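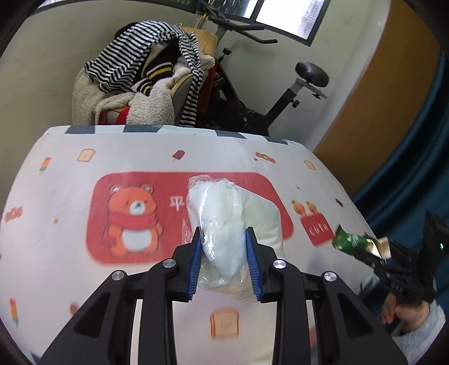 A reply to the last batch post asks why we still collect by hand when simulation is cheap. Short version: simulated film and foil wrappers don't crumple the way real ones do, and the policy learns the wrong contact timing.

Bosudmont status, April 2026: 2,078 episodes uploaded, 541 of them two-handed. Bagged soft goods and small packets are the current focus.

Rejects are mostly tracking loss. If either gripper drops pose for more than 3 frames, the episode is cut from the training split and kept for the failure set.

Homes at Stondham and Ham are both in. Hekley starts in July. Same task list, different rooms, no tidying before a session.

Episode cap stays at 90 seconds. Longer takes were mostly pauses, and the pauses showed up in the rollouts as hesitation before the grasp.

Open question: whether to label clear packaging separately from its contents. Currently one label per item. Depth is poor on both sides of the film.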